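Milimville Allotments and Growers' Group
Notes from the January meeting, typed up by Catrin Gough

Hello all. I said I'd do the minutes this time and then regretted it by the second item, so please forgive the gaps. I've put down what I heard and what I managed to scribble, and if I've got you wrong, tell me and I'll change it before the next one. We started at 7.10pm (the door was stiff again, lean on it with your shoulder).

Present: me, Felicja Adamczyk in the chair, Shengli Ren, Thanakorn Sangkhawat, Kamol Thaweesak, and most of the bottom row plots. Apologies from the Sitomum Lane end, who are all down with the same cold.

Last meeting's minutes
Read and agreed, with one change. It was Kamol who offered the old bath for the pond and not Thanakorn, who would like it known that he has never owned a spare bath.

Water
This took up most of the first half, as it always does! The bill for last year came to 600 pounds, which made a few people sit up. Shengli had gone round with a torch and thinks the tap by the compost bays has been dripping since the autumn. He's changed the washer and will keep an eye on it. We then had a long talk about water butts. Felicja would like every shed to have one by the summer, I said mine has nowhere to stand except on the rhubarb, and Kamol said rhubarb will put up with anything. I'm not convinced, but I've agreed to look at the other side of the shed.

The big tank was brought up again. Thanakorn has found one that holds 2000 litres and thinks it could go behind the hedge where the nettles are. There was a fair bit of worry about how we'd get it down the track, and whether the ground there is level (it isn't, I've fallen over on it). Thanakorn to measure the gap by the gate and come back to us. No vote taken.
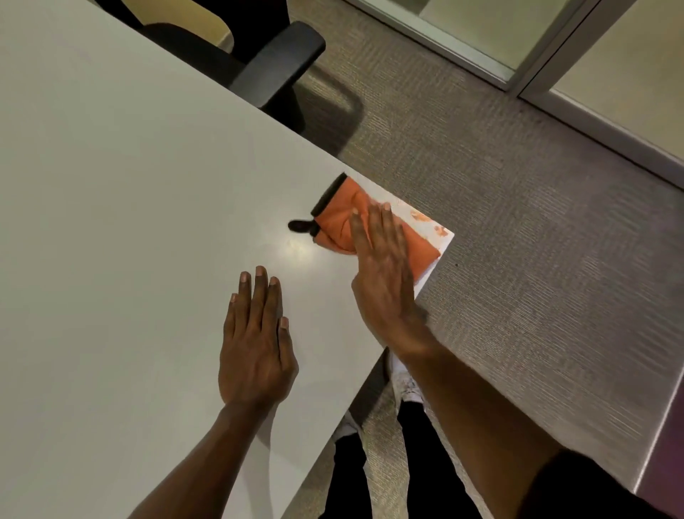 Seed swap
We're going ahead with the swap in March, same hall, doors at 10am. Felicja wants the seeds sorted by sowing month this year so we don't get the great bean muddle again, and I think she's right, though I did enjoy the muddle. Packets need the name of the plant and the year you saved it, please, even if you're sure you'll remember. For keeping them together on the day Shengli fancied shoeboxes, but I'd much sooner have fabric pouches, something like the orange one in the photo, as you can lay them flat on the table and they're easy to carry home. Felicja has a bag of old curtain material and will run some up if people bring her zips. Squash seed only if you know what it was growing next to! Three of us grew something last year that was sold to us as a courgette and came up as a sort of angry gourd.

Teas at the swap will be me and Kamol. Cakes welcome, and please put a note by anything with nuts in.

Plots and the waiting list
Plot 66 has been given up, which is a real shame as the soil there is lovely. It will be offered to the next name on the list, and if they don't want the whole thing we'll split it in half. Shengli asked if the fruit bushes stay with the plot. They do. He looked disappointed, and I suspect he had his eye on the gooseberries.

A gentle reminder went out about the paths. If your brambles are reaching across, cut them back before they start growing again. I know mine are bad. I'm doing them this weekend if the rain holds off.

Bonfires
We went round in circles on this. Some people want none at all, others have a heap of blighted stuff they can't compost, and the houses on Choi Road have asked if we could keep the smoke away from their washing. We ended up with evenings only, after 6pm, and a knock on the nearest doors first. Thanakorn wasn't happy but said he'd go along with it until the spring.

Potatoes
The joint seed potato order goes in at the end of the month. Kamol has the sheet, so write your name clearly and put the number of bags and not just a tick. We're getting the Tivov earlies again because they did so well on the wet side, plus a maincrop that we haven't settled on. I spoke up for something that mashes. Felicja spoke up for something the slugs don't like, and we talked about slugs for quite a while after that, none of which I wrote down.

Any other business
Somebody has left a very good pair of gloves in the shed, green, left hand more worn than the right. They're on the hook.
The wheelbarrow with the flat tyre is still flat. Kamol will bring his pump.
Shengli has spare leeks if anyone wants some, help yourselves from the end of his row but leave the ones with string on.

Finished at 8.50pm. Next meeting is in February at the same time, and Felicja is bringing the biscuits.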